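Soaking dried beans in hard water

mawar_s
I would like to ask for advice about dried beans. We moved to a town where the water is very hard, and since then my kidney beans stay firm in the middle even after long boiling. I soak 400 g overnight in a big steel mixing bowl, change the water once and boil them hard before I turn the heat down. The beans come from Wattimena, the same shop as before. Should I put salt in the soaking water?

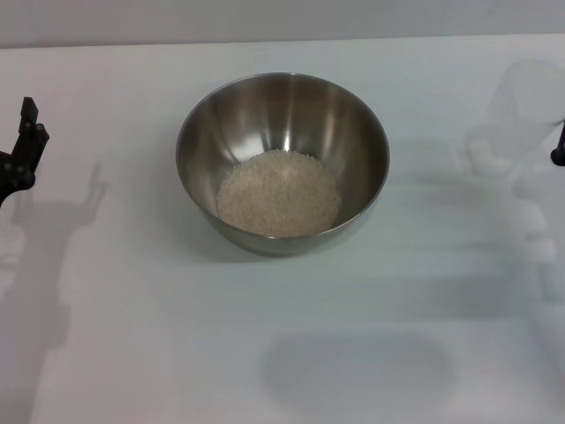 My mother always said that salt must go in at the very end, or the skins become tough. I have followed this for many years and I do not like to argue with her.

tszkin_lau
With respect to your mother, I do not agree. I salt the soaking water every time and the skins come out softer. One level spoon is enough. How old are the beans? Old beans can stay hard whatever you do.

Melur T
I tried the salted soak last winter and could not taste any difference — only the rinsing took longer. For me the filter jug helped. I have the small Irov one. It is slow, but I fill it before I go to bed.

mawar_s
Thank you both. The packet says June, but I am not sure if this is the packing month or the harvest.

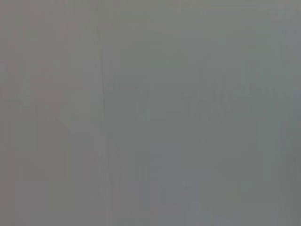

Last edited by mawar_s, January 2020

I have now asked in the shop and it is the packing month. So the beans can be older than I thought.

hafiz_chin
A small pinch of bicarbonate in the soaking water is what you need. My aunt did this all her life, also with chickpeas.

tszkin_lau
Please be careful with this. Too much and they taste of soap, and they fall apart in the pot.

hafiz_chin
I wrote a small pinch. I have never tasted soap.

Melur T
Could you soak half in filtered water and half from the tap, and cook them in two pots? Then you know if it is the water or the beans.

mawar_s
I will do this, with salt in neither of them. I have enough beans left for 5 more dinners.

Contact us | © Fledance Kitchen Forum | Back to top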